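Mustia Household Color Words: data card

Last updated: January

What's in the set

Mustia is a list of the words people use for the colors of ordinary things at home and at work. It has 102 object names and the color words given for each one, collected by phone and on paper in Divham and Muleck. Pavithra Chowdary put the lists together and typed most of them up. The Chettiar list, which is older and shorter, is kept in its own file and should stay there.

Why it exists

Most color word lists I have used were made by showing people flat squares on a screen. I don't trust them much. Ask a person what color a square is and you get a square answer. Ask what color their calculator is, or the ball the dog chews, and you get "sort of green" or "the hospital color" – words that never make it into the tidy lists. Whether our words are any better is an open matter. They are at least the words people gave.

How words were taken

Each person was read an object name and asked to say its color in their own words. There was no menu to pick from. If a person gave more than one word, both went in, in the order they came. Spelling was fixed only where the meaning was plain. "Teel" became "teal", but "greeny" was left alone.

People answered from memory, with the thing out of sight. That is a weak spot, and I would not lean on any single entry. Two people in one household gave "yellow" and "tan" for the same bin, and we kept both.

Trouble spots: teal, light blue, aqua, green
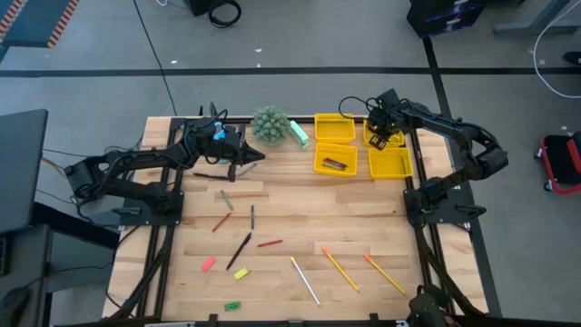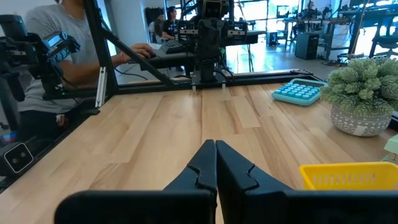
The blue-green words are a mess and will stay one. In Divham "teal" covers nearly anything between blue and green. In Muleck the same word is used for dark things only, and pale ones get "aqua" or "light blue". An early version merged all of these under "blue-green", which made the totals look cleaner and told you nothing. That merge has been undone.

Wood is the other bad one. 77 of the object names can be made of wood, and for these people often said "wood" as if it were a color. We left it in. If you drop it, say so in your write-up, and please don't swap in "brown".

Files

words.csv – one row per answer
objects.csv – the object names, one per row
chettiar.csv – the older list, different columns
notes.txt – Pavithra's typing notes, worth reading first

Columns in words.csv: object, word, order, town, mode. "Mode" is phone or paper. Seven rows have no town, and guessing it from the wording would be a mistake.

What it should not be used for

Paint matching. Claims about how people see. Any sentence that starts with "English speakers call this". Two towns are two towns, and I have already seen the set quoted as if it spoke for the whole country.

Known errors

"Drapes" and "curtains" are listed as separate objects and probably shouldn't be. The paper answers from Muleck lean toward short words, and I suspect the narrow answer box on the form. Corrections go to Pavithra, with the row copied in full.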